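Filed under: Robot learning, Data, Notes to self

Sorting out where a "clear the table" demo begins and ends

I have been working on the trash task for Litero since February, and most of that time has gone into a question that sounded small when I wrote it down. If a person clears a table with two hand-held grippers, and you want a policy to learn from the recording, where do you cut it?

A full recording is one long run. The operator picks up a piece of packaging, moves it over to the bin, lets go, comes back, and does it again until the table is clear. You can train on the whole run as one episode. You can cut it into single picks. Or you can cut it into phases, so that reaching, grasping, carrying and releasing each get their own label. I tried all three on the same data, and this post is what I have so far.

The set has 598 full recordings. Cut into single picks, it comes to 2,483 clips after I threw out the ones with tracking dropouts. All of it was collected in ordinary rooms with two operators' worth of habits mixed in, which matters later.

Why trash

I get asked this. The items are light, they crush when you hold them, and no two grasps on the same wrapper leave it in the same shape. A block has a pose you can estimate. A crumpled snack bag doesn't have one in any useful sense, so methods that lean on object pose have little to hold on to. You also get a clear goal (item in bin) that a person can check in a second.

The bad part is the last few inches. A wrapper hangs down from the fingers, and the policy has to decide when it is far enough over the rim to open. If it opens early the wrapper catches on the edge of the liner or goes on the floor. If it goes too deep, the fingers press into whatever is already in there.

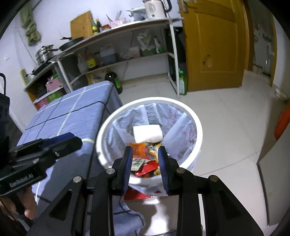
Cutting by gripper width

The first cutter was the obvious one. Record the gap between the fingers, find where it closes and where it opens, and call each close-to-open stretch a carry. It took an afternoon to write. It works well on cups and badly on film.

The trouble with film is that the fingers close almost all the way. A successful grasp on a thin wrapper and a miss look the same in the width signal. I had clips labeled as carries where the gripper traveled to the bin holding nothing, and clips where the operator missed, closed again without fully opening, and got the item on the second try. The cutter joined those into one grasp with a strange wiggle in the middle.

I set a threshold on how far the gripper moved after closing, which got rid of most empty carries. The double grasps stayed in. I went through 40 of them by hand and decided I would rather keep them. The policy is going to miss too, and a clip that contains a miss and a fix is the only place it can see what to do next. The ones trained without them would close on nothing and then head off to the bin anyway.

Cutting by phase

Next I used Hasesis, our labeling tool, to mark phases on a small part of the set and trained a classifier to mark the rest. I expected this to be the best version. It was better at picking and worse at everything between picks.

When I looked at rollouts, the arm would release over the bin and then hover. The phase labels had a "return" phase, but operators don't return in any consistent way. They start going for the next item while the first one is still falling, and the path depends on what that next item is. By cutting at the release, I had removed the part of the recording where the choice gets made. The policy saw a lot of reaches that already had a target and very few moments of picking a target.

It also matters that there are two grippers. One operator mostly alternates hands. The other works with one and keeps the second close by, and only uses it for things on the far side. A phase label for "the robot" doesn't mean much when the two sides are in different phases, so I had to label each side separately. That doubled the labeling time, and I am not sure I would do it again.

What the order looks like

This got me looking at which item people take first. I had assumed nearest first. For a spread-out table that is close to true. For a pile with overlaps it isn't, because a long wrapper lying across other things tends to go before the things it covers, even if there is an easier grasp nearer the operator's hand. Transparent cups go late. I thought that was the operators avoiding a hard grasp, but it may just be that they are easy to overlook against a patterned cloth.

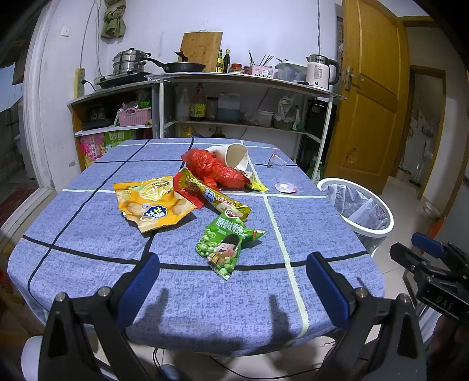 What I settled on

The version I am keeping is a compromise. Each clip starts a little before one release and runs through the next release, so every clip has a choice, a reach, a grasp and a carry in it, and neighboring clips overlap. The first clip of a recording starts from the beginning and the last one runs to the end, so the policy also sees what stopping looks like. No phase labels. Gripper width is only used to find the releases, which it does reliably, even on film.

I trained this for 4,000 steps with the same settings as the other two, on the Toft machine. Compared with single picks, it stalls less after a release. Compared with whole recordings, it is less likely to drift when the table looks different from the ones in training. It still has trouble with clear cups, and it sometimes lets go with part of a long wrapper over the outside of the bin. I don't think cutting will fix either of those.

Things I haven't done

I haven't checked how much overlap is right. I picked a value early and left it alone.

I haven't tested on a bin without a liner, or on a bin that is already full to the rim. Both seem likely to go wrong.

The stopping behavior needs its own test. Right now the policy will sometimes go back for a fold in the tablecloth once the packaging is gone. More recordings that end on a patterned cloth might help, or it might need a separate signal for "done." Stolier has a version of that for the dish task and I plan to copy it before I write my own.

The cutting script is in the usual repo folder. The old phase one is in there too, but don't use it.

Tags: imitation learning, demonstrations, segmentation, grippers

2 comments | 5 shares

Contact | Back to top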